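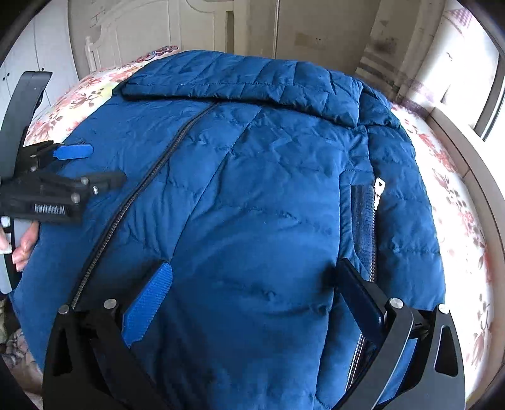 How a Down Jacket Keeps You Warm, and How to Fold One

A down jacket does not make heat. Your body makes the heat. The jacket slows down how fast that heat gets away into the cold air.

What down is

Down is the soft, fluffy layer that grows under the outer feathers of ducks and geese. A feather has a stiff shaft down the middle. A piece of down has no long shaft. It has a tiny center point with many thin threads growing out of it in all directions.

The threads push against each other and leave small spaces, and air sits in those spaces. Air that cannot move around is a good insulator. An insulator is a material that heat passes through slowly.

How puffy the down gets is called loft. More loft means more trapped air. If you squash the jacket, the loft goes away for a while. When you let go, the threads spread out again.

Why there are lines of stitching

A down jacket has an outer layer of cloth and a lining, with the filling between them. If nothing held the filling in place, it would slide to the bottom. The shoulders would be thin and cold, and the hem would be a lump.

Stitching divides the jacket into sections called baffles. Each baffle holds its own share of down. Sewing layers together this way is called quilting, the same word used for a quilt on a bed. Quilting lines can run straight across or on a slant. The collar is often quilted too, so that it stays padded around the neck.

How the zipper works

A zipper has two rows of teeth and one slider. Inside the slider is a channel shaped like the letter Y. When the slider moves up, the two rows enter the arms of the Y and are pushed together, so that each tooth locks between two teeth on the other side. When the slider moves down, a wedge inside it forces the rows apart.

The pull is the part you hold. It is joined to the slider. Pockets often have zippers as well, and these are usually smaller than the one in front.

Folding the jacket

You need a flat surface larger than the jacket. A made bed works well. Do this with dry hands.

Check the pockets and take everything out. Tissues and candy are the usual finds.

Close the front zipper all the way, then the pocket zippers. Teeth left open can catch on the cloth.

Lay the jacket flat with the collar at the top. Smooth it from the middle toward the sides with your palms. Air will come out slowly through the fabric. Do not punch it.

Fold one sleeve across the chest, then the other. Fold each side in toward the middle.

Start at the bottom hem and roll toward the collar. Press gently as you go. A loose roll is enough for a shelf.

Ankica Zupan, who wrote this page, teaches her students to count slowly to 36 while pressing on the finished roll. The count gives the air time to leave.

Storing it until winter

A jacket can stay rolled for a trip. For a whole summer it should hang or lie loosely in a large cloth bag. Down that is squeezed for months may not get all of its loft back. The jacket must be completely dry before it is put away. Damp down sticks together in clumps, and clumps hold very little air.

Words to know

Baffle: a stitched section that holds filling.
Insulator: a material that slows the movement of heat.
Loft: the thickness of down when it is fluffed up.
Slider: the part of a zipper that joins or separates the teeth.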